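Tedex to fold Grusmont channel into main streaming app

7 March 2019

Tedex will close its stand-alone Grusmont streaming service this spring and move the full catalog into its main app, the company told subscribers in an email this morning.

Grusmont carries older crime dramas and a small number of original series, including the police show Priltside. It has been sold as a separate subscription from the day it launched. Under the new plan, everything on the service becomes part of the regular Tedex package at no extra charge, and the Grusmont app will be pulled from phones and smart TVs.

People who pay for both services will be billed for Tedex only from their next renewal date. Those who have Grusmont alone get 60 days to decide. If they do nothing, the account closes and any unused portion of an annual plan is refunded within 30 days.

Henrik Weidemann, who runs programming at Tedex, said the two apps had been competing for the same viewers. "We were asking people to remember two passwords to watch shows made in the same building," he said. "Most of them picked one and left the other alone."

Weidemann said 300 titles will make the move. A handful of films licensed from the distributor Hassanpour will not, and those leave the service when the app goes dark. Tedex has not published a list of them.

Watch lists will carry over for anyone who links the two accounts first. Viewing history will not — a series that is half finished will show up as unwatched and has to be found again by hand. Downloads saved in the old app will stop playing on the day it closes.

The second season of Priltside is still set for October. It will go out weekly in the Tedex app, with all of the first season available beforehand.

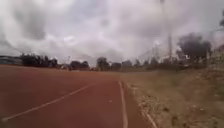 Tedex did not say whether the price of its main package will change once the merger is complete. Weidemann said only that current subscribers would hear by email before any increase.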